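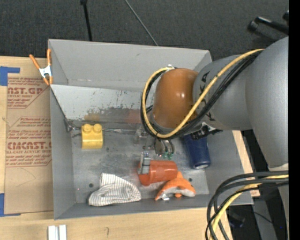

Speaker notes: The cable that stopped us
Vostitby workshop day, 22 Apr 2024
Slot: 17 minutes, then questions

Slide 1. Opening

Good morning. I work on the bin picking cell at Cornlow. My talk is about one fault that cost us much time, and which was in the end a very simple thing. I will speak about the mistakes too.

Please keep this first slide on the screen while I introduce myself. Point to the yellow cable and the black ones beside it, on the outside of the arm. They make a loop next to the orange-brown joint housing. Then say: please remember this loop, I will come back to it.

Slide 2. What the cell does

The arm picks mixed objects from a grey bin. Cups, a plush toy, a building block, a piece of cloth. We choose things which are hard and soft, because the grasping software must handle both.

The project name is Divell. Our long test in December was planned for 419 picks without a person touching the cell. We reached 168.

(Pause here. Do not hurry to the next slide.)

Slide 3. What happened at pick 168

The arm was low in the bin and began to turn its wrist. It stopped with a protective stop. The log said only that the force was higher than expected.

We looked first in the bin, as everybody would do. We thought the finger had touched the wall or pressed a cup against the floor. We moved the objects, cleared the stop and started again. The arm made eight more picks and stopped again.

Say clearly: this was our first mistake. We cleared the stop before we understood it. The arm told us something was wrong and we answered by pressing the button.

Slide 4. Three days in the wrong direction

Short slide, two minutes maximum.

We lowered the speed. The stops came later but they still came. We changed the weight setting of the gripper, and after this the arm drifted a little when we guided it by hand, so we put the old value back. We also suspected the cloth, as it can fold itself under a finger. We took it out for one whole afternoon and the fault stayed.

All this time we watched the fingers. The loop is higher up and we did not look at it.

Slide 5. The cause

The loop was too short for one special position. When the wrist turned far to one side and the arm reached to the far corner of the bin, the cables became tight and pulled on the gripper. The controller felt this pull as a contact, and it stopped. So the safety function worked correctly.

In most positions the loop had enough length. For this reason we had some hours with no stop at all, and then two stops in ten minutes.

How we found it: we switched to manual mode, moved the arm slowly through the last logged positions, and one person stood outside the fence and looked only at the cables.

Slide 6. The part that worries me

Explain this slowly, it is the important part of the talk.

When we took the cables off, the outer cover of one of them was worn through at the place where it rubbed. You could see the inner wires. That cable carries the gripper signal. If it had broken while the gripper was holding something, I cannot tell you with certainty what the fingers would do. On our gripper, loss of signal should mean that the fingers hold. We had never tested this. We have tested it now, and they hold.

We had also put one more tie on the cables some weeks earlier, to make them tidy. This tie took away the free length. It was not written down anywhere.

Slide 7. What we changed

The extra tie is gone and the loop is longer.
Before a long run we drive to the four corners of the bin with the wrist turned both ways, in manual mode, and look at the cables.
After two protective stops in one shift, the cell stays off until someone writes the cause in the log book.
Any work on cables, also a single tie, goes in the same book.
The cable cover is inspected every month.

Slide 8. Results and open points

We repeated the test and finished all 419 picks. One pick failed when a cup slipped, but there was no protective stop.

Two points are still open. A longer loop can catch on the wall of the bin when the arm goes down steeply. I have not seen it happen, but the distance is small. And we do not yet have a way to see the pull of the cables in the data. Hrynyshyn, who supply our cable fittings, lent us a swivel holder and we will try it next.

If someone asks about the cost: three working days and one cable set. The arm itself was not damaged.

If someone asks for the log files: yes, I can share them, please write to me after the session.

Go back to slide 1 for the questions and leave it there.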